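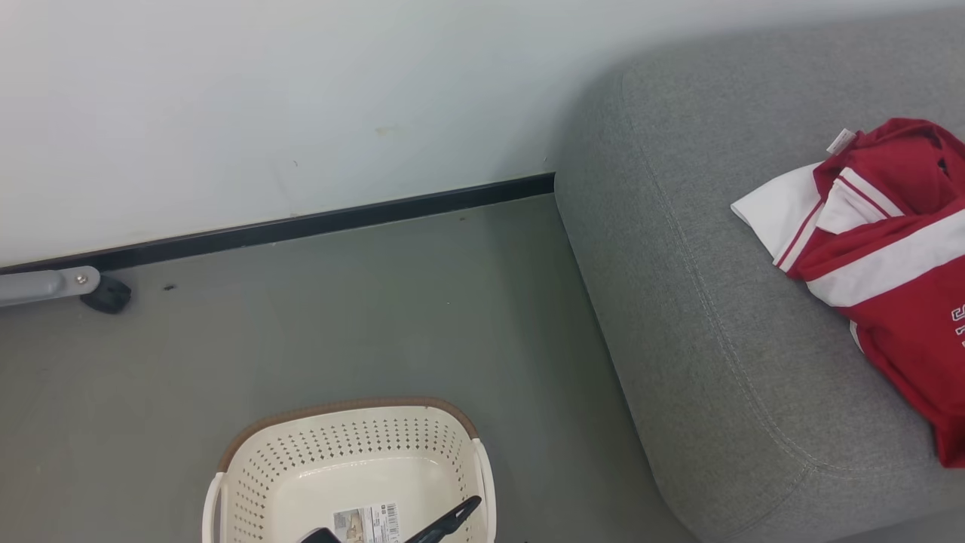
If you've walked past a shop window since December, you've seen it already: the track top is back, and this time it wants to go to dinner. I'm talking about the zip-up kind with piping down the sleeves, the sort that used to live at the bottom of a gym bag (mine certainly did) and is now hanging next to the good blazers with a price tag to match.

Brestidel started it, at least in my neighborhood, with a run of slim tops in bottle green and cream for $126. Poltetti followed with a longer, silkier version at $393, and I'll admit I tried that one on twice and walked around the store in it a good deal longer than I needed to. It's lovely! It also wrinkles if you so much as look at a chair.

For those of us on a budget, the secondhand racks are where the fun is. The Demon thrift store on Dow Street keeps a whole rail of old team jackets near the back, most of them under $60, and if you get there early on Saturday you'll have your pick of the colors.

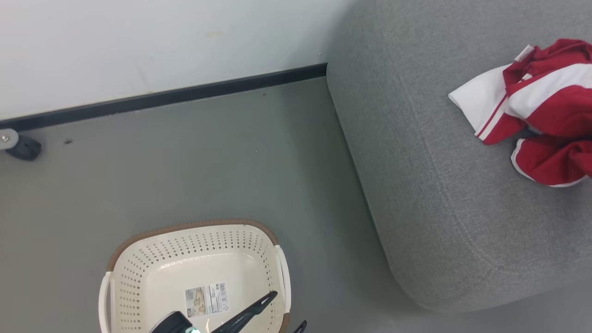

Red and white, with piping: the color pairing to look for this season.

Now, how do you wear one without looking like you're late for practice? I like mine zipped halfway over a plain white tee, with wide wool pants and a proper leather shoe. A pleated skirt works too, especially a dark one that comes below the knee. Keep the jewelry small, and please leave the matching track pants at home unless you're feeling very brave, in which case go right ahead and send me a picture.

One word on size. Older tops tend to run short in the body, so go up one if you're tall, and check the cuffs before you pay. A tired zipper is an easy fix at any tailor, but stretched-out ribbing will bother you every time you push up your sleeves.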